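This site uses cookies to remember your settings. Accept / Manage

Filed under: Home & Habits, Food Shopping

Search Search this site

The Basket Comes Back

Wilma Van Hecke gave up the big cart in August. Too much room in it, she says. Too many yogurts going off behind the milk. Now she carries a basket round the Fortin on her corner and when it's full she goes home. That's the whole system.

She isn't alone. Girnwood, the small grocery chain, put 1,000 extra baskets by its doors this summer and took out a row of carts to make the space. Anouk Geerts, who runs one of the branches, was against it at first. "I thought people would buy less. Some do. But they come in more often, and they look at what they're picking up."

A basket needs packing though, and most of us are bad at it. Flat things on the floor, tubs and boxes. Then tall stuff, upright, wedged so it doesnt tip when you swing round the end of the aisle. Bread last. Eggs – carry the eggs.

Bart Peeters has 74 baskets in his garage, wire ones, wicker ones, a red one from a shop that closed before he was born. He likes the plain molded plastic sort best. "You can hose it down. Try that with wicker." He keeps potatoes in one, shoes in another. His wife keeps asking about the car.

At home the thing earns its place too. Sanne Van Wijk unpacks hers straight onto the counter, then leaves it by the back door for whatever has to go out again: library books, empty jars, a borrowed dish. She paid 4 dollars for it at a store clearance and has had it for years. The handles squeak. She has stopped hearing them.

What to look for if your buying one? Holes in the sides, for a start, so you can see what's at the bottom and rinse out the onion skins. A thick rim, becuase thin ones cut into your fingers. Walls that slope in, so they stack.
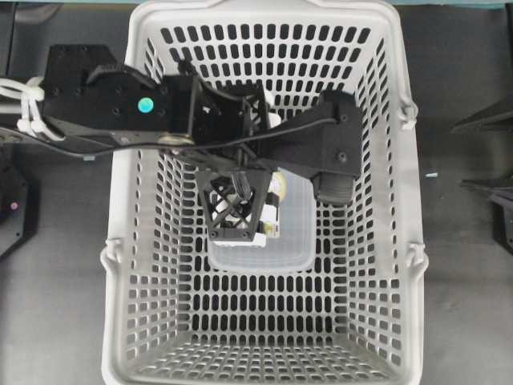 Handles, One or Two

Two that fold flat, says Ineke Goossens, who has sold kitchenware for most of her working life. One handle swings. Two meet in the middle and stay there – check the clips before you pay, they go first.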